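Results Clerk and Archive Editor (part-time, remote)

Heinonen Wrestling Records maintains match results, title lineages and attendance figures for independent wrestling promotions. We need one clerk to work on the Meltodov collection, a set of printed programs and handwritten result sheets that has been scanned but not yet indexed.

Duties
Enter cards from scanned sheets into Stikavus, our results database. Each entry requires venue, match order, finish, time and referee where given.
Reconcile title changes against at least 2 independent sources. Conflicting dates are flagged – never averaged or guessed.
Maintain the ring name table, including masked wrestlers who worked under more than one name.

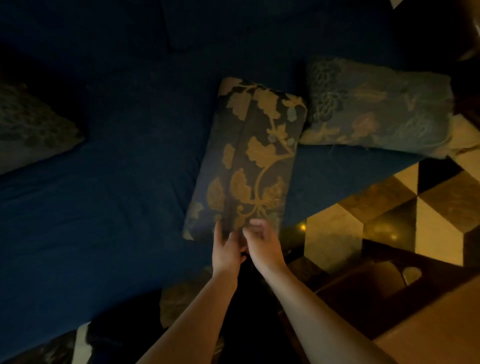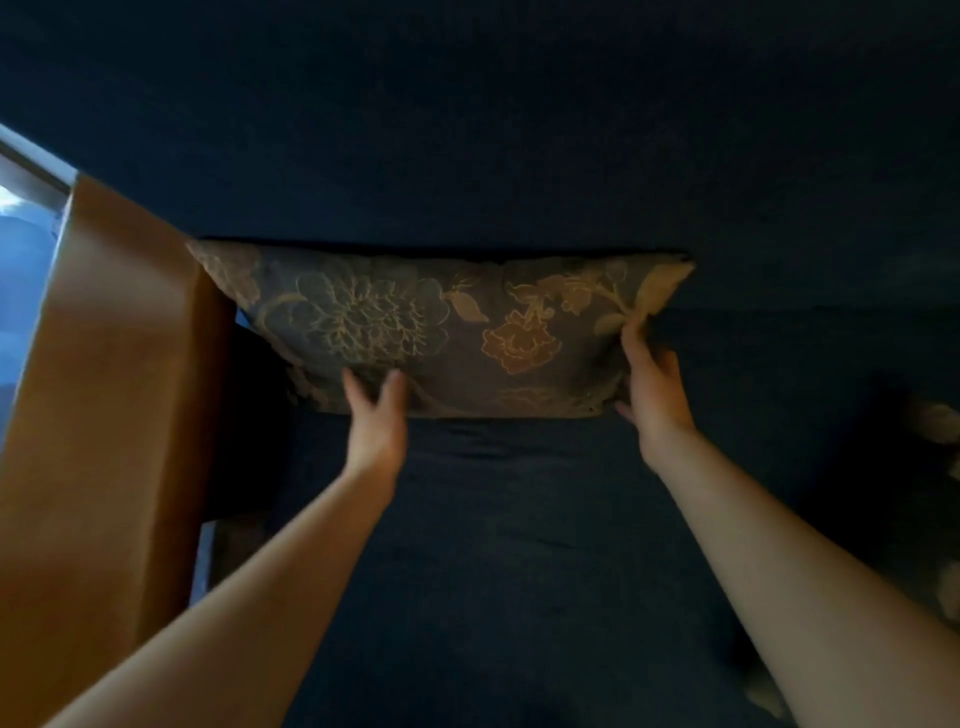
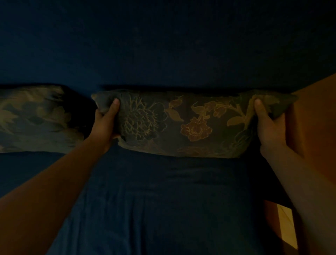 Requirements
Accurate typing and familiarity with tag, battle royal and best-of-three-falls formats. Reading knowledge of Spanish is useful but not required.

Terms
The contract is 19 hours a week for 3 months, with possible extension. New cards must be entered by noon on Sunday. Allow 30 minutes for the entry test, which uses one sheet with known errors.

Apply through the contact form with a short work history and one corrected result of your own – source attached.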